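Household Practice, Unit 6: Folding and the claims made for it
Handout to go with the November session. Bring one T-shirt, any size, already washed.

Most of what is printed about folding clothes is advice passed from one book to the next without anyone checking it. The reading for this unit (Goh, the chapter on drawers, and the short Ornell leaflet) is no worse than the rest, but please read both with a pencil in your hand. Mark every sentence that makes a claim and then ask how the writer could know.

Claim 1. Folding straight after drying prevents creases.
Partly true for cotton. A shirt left in a heap under other shirts will crease where it is bent. A shirt folded badly will also crease where it is bent, and the creases will be straighter. Goh does not separate the two.

Claim 2. Filing shirts upright saves space.
The Ornell leaflet says so three times and measures nothing. The same shirts take up much the same room whichever way they stand. What changes is that you can see them all, which may be worth having, but it is a different claim. Our practice drawer is 300 mm deep inside and 500 mm wide. Try both methods in it before you write anything down.

Claim 3. You need a proper folding surface.
The Cerby folding board, item 706 in the Stostden catalogue, is sold on this idea. I remain unpersuaded. A table is good because it is hard and at a sensible height. A bed is soft, and the sheet tends to travel with the shirt when you smooth it, but most people fold on a bed and their shirts survive. 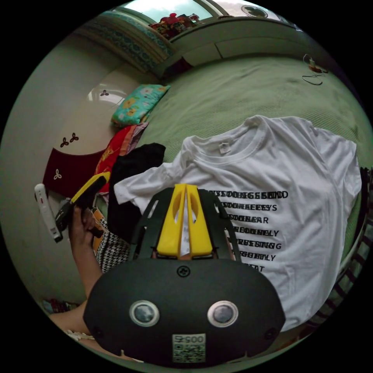 Fig. 1. White T-shirt laid flat on a bed with a pale green sheet, label at the back of the collar. One sleeve overlaps a black garment.

Look at the sleeve in Fig. 1 before you start your own. Clear a space wide enough for both sleeves, or you will pick up the neighbouring garment with the first fold and have to begin again. Neither of our two texts mentions this.

Method for the practical
Lay the shirt face down. Smooth from the collar to the hem with the flat of the hand. Bring one side in to the middle and turn the sleeve back on itself. Do the same with the other side. Fold the hem up to just below the collar, then in half again. Stop there. The third fold in Goh is for narrow shelves and makes a thick shirt spring open.

Timing: you have 60 seconds per shirt. Speed is not marked. The limit is there to stop you fussing.

For your notes
Which of the three claims could be tested in an ordinary bedroom, and what would you need to measure? "It looks tidier" will not be accepted as a result unless you say who was looking.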